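Horari Scoreboard Controller
Section 4: Setting up the play clock and game clock

Read this section before the first game of the season. The steps apply to the Horari 810 controller with firmware dated 17/02/2022 or later. Older units use a different menu and can't run the two clocks together.

Before you start

Check that the main display is mounted and powered, and that both play clock displays are in place behind the end zones. The wireless link reaches 114 yards with a clear line of sight. If the press box sits farther back than that, use the Otine cable kit.

CAUTION: Turn off power at the panel before you plug in or remove a display cable.

Pairing the displays

1. Switch on the main display and wait for the test pattern to clear.
2. Hold MENU on the controller until SETUP shows on the screen.
3. Choose DISPLAYS, then ADD.
4. Press the pairing button on the back of the first play clock. Its channel number appears on the controller.
5. Press ENTER to accept it.
6. Repeat for the second play clock. Both must be on the same channel as the controller.
7. Choose SAVE and leave the menu.

Note: If a neighboring field also uses a Horari controller, pick a channel at least 4 away from theirs.

Setting the clocks

1. In SETUP, choose SPORT, then FOOTBALL.
2. Enter the quarter length your league uses. The factory setting is 12:00.
3. Enter the two play clock values. The factory settings are 40 and 25 seconds.
4. Set HORN to AUTO if you want it to sound at the end of each quarter. Set it to MANUAL if the referee prefers a hand signal.
5. Press SAVE.

The play clock starts from the long value when you press the green key and from the short value when you press the yellow key. Pressing either key again resets it. The game clock isn't affected.

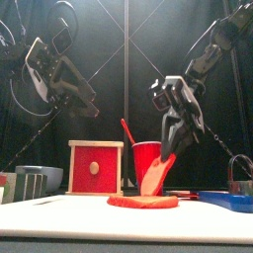
One operator at Nogueira Field wrote to us that the yellow key is easy to hit by mistake on a cold night with gloves on, and asked for a way to lock it until the official's signal. The lock is under SETUP, KEYS, GUARD. With GUARD on, you have to hold the yellow key for one second before the play clock resets.

Running a check before kickoff

1. Start the game clock and let it run for one minute against a stopwatch.
2. Start the play clock with the green key and watch both end zone displays. They should change together.
3. Let the play clock reach zero. It should stop there and blink.
4. Add and remove a point for each team.
5. Press CLEAR GAME and confirm with ENTER.

CAUTION: CLEAR GAME erases the score, time outs, down and distance. It can't be undone.

If a play clock lags or freezes, move the controller antenna upright and pair the display again. If the fault stays, replace the receiver card (Brutano part 4000). Cards should be checked every August, before preseason practice begins.

Time outs, down and distance are covered in Section 5.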